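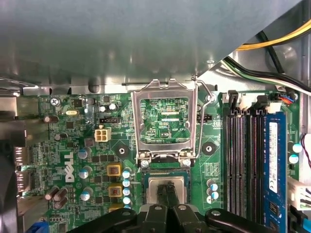

The gripper holds a processor by its metal lid, with the load plate open on a Dell motherboard.

Home Features Workshops Subscribe Contact

The loudest thing at the Markent open day in Clullstead was the coffee machine. I'd expected hissing air lines and a big yellow arm behind a fence. Instead there were 12 of us on plastic chairs, leaning in to watch a black gripper go after a processor you could lose in a coat pocket.

Markent strips and rebuilds old office computers, and in January it brought in a system called Stoltero to help with the fiddly bits. It has handled 2,353 machines since then, with people still doing the lids, the screws and most of the cables. The processor is the part everyone wanted to see. A bent contact can write off a whole board, and I've bent a few myself (sorry, old desktop), so I was practically holding my breath!

The demonstration ran twice before lunch. Two fingers closed on the chip's silver lid, and then came a pause while the software checked its grip. The crew call that pause "thinking time", though it's mostly the arm settling. I loved it. There is something very human about stopping for a second before you do the delicate part.

What surprised me was how much talk there was about failure. On a screen beside the bench they played clips of bad grabs from the early trials – nearly 200 of them – and the crew were happy to explain what went wrong in each. Glare off the metal was a big one. So was the clutter inside an older case, where no two cable bundles sit the same way.

The next stop is a second bench at the Qudah depot, set up for laptops, which the crew reckon will be much harder. They're taking names for a tour there in spring, and mine is already on the sheet.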